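An Open Day at the Pletley Robot Lab, and the Fault That Stopped It

March 7, 2020
By the Zumeo site editor
5 min read

The Pletley lab opens its doors to visitors twice a year, in spring and again in September. I had missed the last one, so I signed up early for this one and drove over after breakfast. The sign-in sheet was already on its second page when I got there. They hand you a badge, a pair of safety glasses and a folded map, and you are free to wander between the benches as long as you stay outside the yellow tape.

I went mostly for the handling demo. The program called it "table clearing," and the idea is simple enough. There is a table with dishes and fruit on it, and a robot hand picks things up and puts them somewhere else. The control software is called Furner and was written in the lab. The hand is run by a second program, Kwok, which decides how hard the fingers close and when they should give up.

The guide told us Furner had done 482 pick-ups in the weeks before the open day, and 351 of them went through with no help from a person. She said this flatly and did not try to dress it up. Most of the misses were dishes. Fruit is fairly forgiving because the fingers can sink in or slide a little and still hold. A plate is thin, hard and slick at the rim, and if one finger arrives early the whole plate moves away from the other.

At the start the hand worked at a pace I would call careful. The fingers come down on both sides of the plate and the thumb stays low, near the table. On the green cloth you can follow the shadow of the thumb and get a fair idea of how much clearance is left.

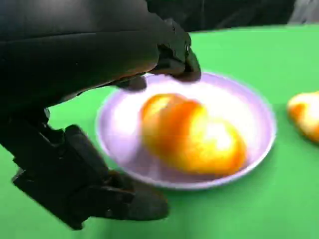
What went wrong

The fault came in the second session, after lunch. The hand closed on a plate, started to lift, and stopped with the plate a little way off the table. Then the fingers kept closing. There was a creak from the joints that everyone in the front row heard. The plate tipped and the fruit rolled off toward our side of the tape.

The operator hit the stop button. The power to the arm cut out as it should, but the fingers did not let go. They have a brake that holds them where they are when power is lost, so that a dropped signal doesn't mean a dropped load. That makes sense for a box of parts. It makes less sense when the thing being squeezed could be somebody's glove, and one of the visitors said so out loud.

It took the staff 20 minutes to free the plate. They had to back the brake off by hand, with a wrench, one finger at a time. The plate had a chip in the rim and went into a bin. No one was hurt and no one had been inside the tape.

Afterward they explained it at the whiteboard. Kwok reads a force value from each fingertip. One of those values had frozen at a low number, so the program believed the finger was barely touching and kept asking for more. There is a check meant to catch a frozen reading, but it had been set to wait 2 seconds before raising an alarm, and that is a long time for a motor that strong. The wait had been made longer back in the fall to get rid of false alarms. The change was written in the log. It had not been passed on to the people running demos.

I thought the explanation was fair and complete. What I would have liked is a printed sheet, or a line on the lab's site, and as of this writing I haven't seen either one.

They did run the hand again before closing, with the wait cut down and the grip force limited. The objects were kept to small, round ones that fit between two fingertips, and the plates stayed on the shelf. A second operator stood by with a hand on the stop button for the whole session.
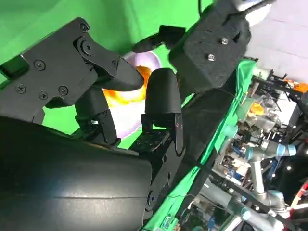
I stayed for that and for the questions after it. Someone asked if the brake would be changed, and the answer was that they are looking at a version with a release lever on the outside of the wrist. It would add weight, and the arm is already near its limit with a full plate. Someone else asked why the force readings aren't compared with each other, and the guide wrote that down.

A few notes for anyone planning to go in September. Parking is behind the building and fills up early. The safety glasses they lend out fog badly over regular glasses, so bring your own if you have them. The tape line at the handling bench should be moved back a couple of feet - I said so on the comment card - and children should be kept behind the second row. The coffee is free and there is a place to sit near the entrance.

Contact | Copyright 2020 Zumeo | Back to top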